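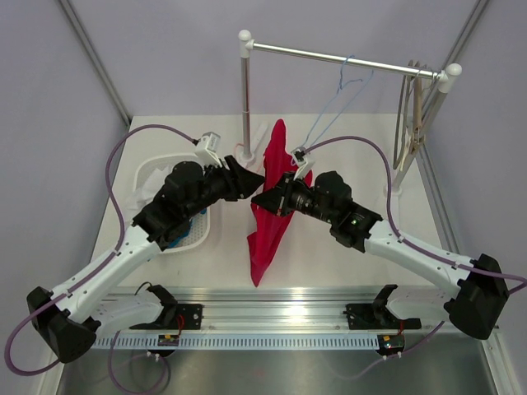

Foto: Botond Kocsis / Sorkbridge

Análisis > Software > Esquelas y recordatorios

# Peltero 3, editor de esquelas y necrológicas

25 de abril de 2020

Peltero es un programa de escritorio para redactar y maquetar esquelas, notas necrológicas y recordatorios impresos. Lo distribuye Wijaya en licencia individual, 54 euros en pago único. La prueba se hizo con un archivo propio de 752 fichas, exportado desde Prestel en texto separado por tabuladores.

## Importación y datos

El asistente reconoce nombre, fechas de nacimiento y defunción, lugar y parentescos. Las tildes y la eñe se conservan si el archivo está en UTF-8; con otras codificaciones hay que indicarla a mano. Los apellidos compuestos con «de la» se ordenan mal: el programa los coloca en la D y no existe ajuste para corregirlo. Las fechas incompletas (solo el año) se aceptan, pero la edad queda en blanco.

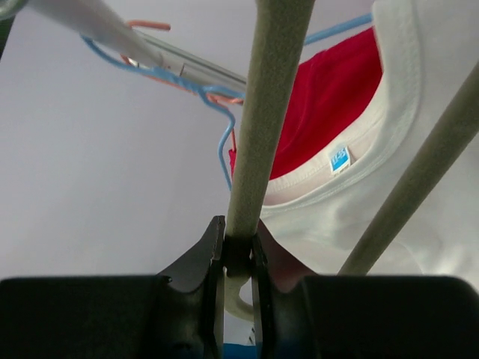 Tampoco resuelve bien los segundos matrimonios. El campo de cónyuge admite una sola entrada y el resto acaba en «Otros familiares», de donde hay que rescatarlo en la redacción.

## Plantillas

Se incluyen 51, casi todas en blanco y negro y a una o dos columnas. El contador avisa al pasar de 70 palabras, límite modificable según la tarifa de cada periódico. La cruz, la estrella y el filete son opcionales y pueden suprimirse sin descuadrar el bloque. El interlineado se hereda de la plantilla y se pierde al cambiar de formato.

La salida en PDF incrusta las fuentes y respeta la sangre de tres milímetros. En recordatorios de doble cara, el reverso salió girado hasta desactivar la opción «borde corto».
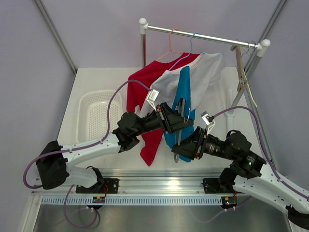
## Valoración

Correcto para una funeraria pequeña o un periódico comarcal con plantillas estables. Para genealogía se queda corto. La actualización que Wijaya anuncia para agosto debería añadir varios cónyuges por ficha; hasta entonces, conviene revisar a mano cada texto antes de enviarlo.

Inicio Análisis Comparativas Archivo Contacto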